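Tapis de table Niven – revêtement antidérapant pour plan de travail

Référence Niven 320. Fabricant : Wurent. Distribution : Jirkley.

Le Niven 320 est un tapis de pose en caoutchouc nitrile, destiné aux tables d'atelier, de tri et de montage. Il se pose à sec, sans colle ni adhésif, sur stratifié, mélaminé ou métal peint. La face inférieure est gaufrée, la face supérieure lisse et mate. Épaisseur : 2 mm. Masse : 258 g par pièce. Coloris : noir uniquement.
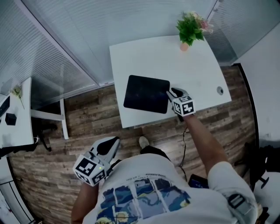

Tapis noir de forme carrée sur table blanche.

Mise en place

Dégraisser le plateau à l'alcool isopropylique et laisser sécher. Dérouler le tapis face gaufrée vers le bas, puis chasser l'air du centre vers les bords. Un tapis livré roulé garde une légère courbure pendant 9 heures à température ambiante – le poser à plat sous charge si le poste doit servir le jour même.

Entretien

Eau tiède et savon neutre. Pas de solvant chloré, pas d'acétone. Ne pas passer en machine. Les huiles minérales légères s'essuient au chiffon sec. Les tapis du lot d'août portent un marquage de lot au dos, dans un angle ; les lots antérieurs n'en ont pas.

Limites d'emploi

Le Niven 320 n'est pas dissipateur. Pour les composants sensibles aux décharges électrostatiques, voir la gamme Nakport. Il ne convient pas non plus à la découpe au cutter, la surface ne se refermant pas.
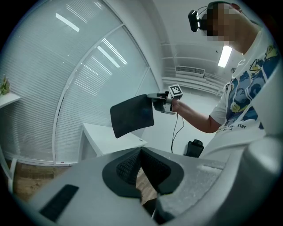

Sorcha McIver : l'adhérence est correcte sur mélaminé, moins bonne sur métal peint brillant. Après dégraissage du plateau, plus de glissement. Odeur de caoutchouc assez marquée les premiers jours.

Conditionnement : à l'unité, sous tube carton. Découpe sur mesure non proposée.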